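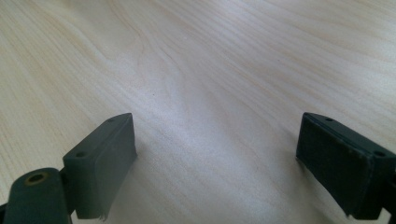

Visit to the Backlund table shop

We went to see Backlund in April, on the second day of our trip. The shop makes tabletops and not much else. Legs and frames come from another firm, Nukitz, and are only bolted on before delivery. Our guide was Randi Blomqvist, who runs the finishing room.

The tour begins in the board store. Boards are stacked by width with strips of wood between the layers so air can get through. A label on the end of each stack gives the date it came in. Most stacks wait 14 weeks before anyone touches them. The room is kept at a steady temperature and the door has to stay shut, so visitors go in four at a time and the rest wait in the corridor.

Next is the sorting bench. Two people turn boards over and decide which face goes up. Pale wood is what most buyers want at the moment, and the paler it is, the more you notice the grain. Straight, tight lines go next to each other. A board with a wide curve or a swirl in it is harder to place, and Roald Halvorsen, who has worked the bench longest, prefers to put the curve well in from the edge. He also marks small dark specks with chalk. Some buyers ask for them to be left out, and the shop charges extra for that. I would not pay for it.

Gluing was finished for the day when we got there, so we saw the clamps and heard how it is done. The sanding room was running. It is loud, and ear protection is handed out at the door. The tops go through three grits by machine and a last one by hand, always with the grain. Where the grain bends, the sander has to follow it as well as he can.

The finishing room was the part I had come for. Blomqvist had four sample tops out, with oil, hard wax, soap and a matte lacquer. Oil turned the wood a little yellow. Soap kept it closest to the raw color, but it needs doing again every few months. She tilted each sample under the ceiling lights to show the sheen. On the lacquered one the grain nearly disappeared in the bright spot and came back when you stepped to the side. She recommends looking at a top in your own room before you decide, and the shop lends out small samples.

A dining top in the standard size costs 2399 with hard wax and 2000 with soap. There is a shelf of seconds by the exit, mostly desk tops with a filled crack or a color mismatch. The cheapest was 344. Hannelore Kuhlmann from our group bought one and had it sent home.

The tour takes an hour and a half. Wear closed shoes. Parking is behind the building, and the entrance is the green door on the left side. Coffee is served in the office afterward.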